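Where to Start Grabbing: Two-Handed Cloth Pickup From Handheld Demonstrations

Final project report, Robot Learning Studio, Tullstead

What I wanted to find out

My project this semester was about cloth. More exactly, about what happens in the first second or two when a robot has to pick up a crumpled piece of cloth, and whether it matters where the person who taught it started grabbing. I picked it because last year I did a small project on stacking cups and everybody told me cups were the easy mode of manipulation (they were right). A cup stays the shape it is. A cloth has a new shape every time you put it down, and half of it is hiding under the other half.

The question I wrote in my proposal was pretty simple: if I collect demonstrations where the first grasp is always on a raised corner or fold, does a policy trained on those do better than one trained on demonstrations where I grab wherever is handy? The task is to take one cloth from the table and get it all the way into a basket, nothing hanging over the rim.

I had a guess going in, which was that the corner style would win easily. I'll get to how that went.

The setup

We don't drive the robot to collect data in this lab. You hold a gripper in each hand, you do the task yourself, and the recording has the view from your head plus the opening and closing of both grippers and where they are in space. The lab calls the whole thing Loduvance, which started as the name of the recording software and sort of spread to the hardware too. The robot that runs the finished policy has the same style of fingers, so in theory what you did with your hands carries over.

In practice it takes a while to get used to. My first afternoon was awful! The grippers are bigger than your fingers and you can't feel the cloth at all, so you squeeze way too hard and then your hand cramps. I also kept wanting to help with a thumb. I threw away that whole first session and I don't regret it.

The other thing I had to learn was to slow down. A normal person puts a cloth in a basket in a second without looking. If you do that in a recording, the policy gets a handful of useful moments and a blur. So I made myself a little rhythm: look at the cloth, reach, close, wait a beat, lift, carry, lower, open, back away. I said the words under my breath for the first week, which my roommate found hilarious when I did it over the dishes.

Collecting the data

I ended up with 505 usable demonstrations. I split them into two styles.

Style one, which I called "peak," means the first grasp goes on whatever part of the cloth sticks up the most. That is usually a corner, sometimes just a fold. Style two, "anywhere," means I close the gripper on the nearest piece of cloth and deal with the consequences. In both styles the other hand was allowed to help if the cloth was dragging, and if I didn't need it I kept it off to the side with the jaws open.

Before each demonstration I dropped the cloth from a bit above the table so that it landed however it wanted. I tried to be strict about this. It is very tempting to give it a small nudge when it lands in an ugly flat pancake, and a few early recordings got thrown out when I watched them back and saw myself doing exactly that.

I used patterned cloths on purpose. My first try was a plain pale one and on a pale table it was hard even for me to find the folds in the video, so I figured the network had no chance. A busy pattern has its own problem (the swirls can look like wrinkles) but at least you can tell where the cloth ends and the table begins.

I also kept the lighting the same the whole time and did nearly all my sessions in the late afternoon. If I did this again I would mix that up, see the part about limits further down.

Training

Both styles went through the same training recipe, an imitation learning policy that predicts a short chunk of motion for both hands at once from the camera view and the current gripper state. I didn't invent anything here. The code is the lab's Demissie baseline and I changed two settings: the length of the motion chunk, which I made shorter, and the image crop, which was cutting away the near part of the table where I often started my reach.

The shorter chunk was important. With the default, the policy would commit to a grasp, miss the cloth, and then carry a gripper full of nothing over to the basket and very proudly open it. With the shorter one it still missed, but it would often notice and go back down.

I trained each style separately and then one more policy on everything mixed together. I almost didn't do the mixed one because I was short on time, and I'm so glad I did.

What happened

OK so, the results. I tested on the same table with the cloths I trained on, and then again with a cloth from a thrift store called Grulham that the policy had never seen. A trial counted as a success only if the whole cloth ended up inside.

The peak policy was the prettiest to watch. When a corner was standing up, it went straight to it, lifted, and the cloth hung down in a nice long shape that dropped into the basket without much fuss. But when the cloth landed flat, it was lost. It hovered. It drifted from one side of the cloth to the other as if it was looking for a corner, and sometimes it just stayed there until I stopped the trial. This makes sense when you think about it – my peak demonstrations hardly had any flat cloths with a slow, careful grasp, because when the cloth was flat I picked some tiny wrinkle that the camera probably couldn't make out.

The anywhere policy never hovered. It went down and grabbed, every time. Its trouble came later, because a cloth held by the middle hangs in two lobes and one of them liked to catch on the rim. The second hand was supposed to fix that and sometimes did, but it was often late.

The mixed policy beat both of them, on the familiar cloths and on the new one. It took corners when there were corners and grabbed the middle when there weren't. I had honestly expected it to be a muddy average of the two, with the gripper going to a point halfway between and closing on air. I saw that kind of thing a few times, mostly with the new cloth, but far less than I feared.

So my guess was wrong, or at least half wrong. A tidy first grasp does help with everything that comes after, but a demonstrator who only ever does the tidy thing leaves holes in the data.

One demonstration up close

It helps to look at a single moment to see what the choice looks like from the demonstrator's side. The basket is on the left, the cloth is near the middle, and the left gripper does the grasping while the right one stays open.
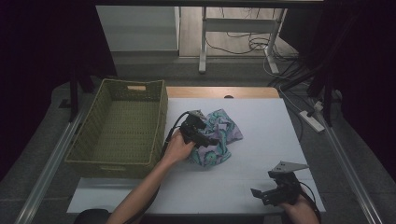

Figure 1. Left gripper closed on the patterned cloth, right gripper open, basket still empty.

The cloth has a corner rising toward the upper left, so there is something for a person to aim at. What I find interesting is how little of the cloth you can really read from this view. It is bunched up, and I couldn't tell you from the picture where all of its corners are. The policy has to work from the same kind of view, and for the first grasp that turned out to be enough. For knowing how far the cloth will hang once it's lifted, I don't think it is.

Limits and things I'd change

There was one demonstrator, me, and I have habits. I lead with my left hand whenever the basket is on the left, and the policy copied that so faithfully that moving the basket to the other side confused it badly. I should have switched sides from the start.

The cables on the grippers bugged me too. They're fine when your arms are still, but on a long reach you feel a tug, and I think I shortened some of my motions without meaning to. I only noticed when I compared early and late recordings side by side.

My labels were also a bit soft. "The part that sticks up the most" sounds clear until you have two folds of the same height, and then I just picked one. I took 5 of those recordings and re-watched them a week later, and I disagreed with myself on 2, so that's not great for a rule the whole project rests on.

And I never tested under different light or on a different table, so please don't read this as saying anything general about cloth.

Next steps

Next semester I'd like to add recovery demonstrations, where I miss the cloth on purpose and then fix it. I also want to try two cloths on the table at once, which I attempted for one evening in April and gave up on because both of them came up together nearly every time. The recordings and my notes on the two styles are in the project folder on the lab drive, with the thrown-out sessions kept separately in case somebody wants the bad ones.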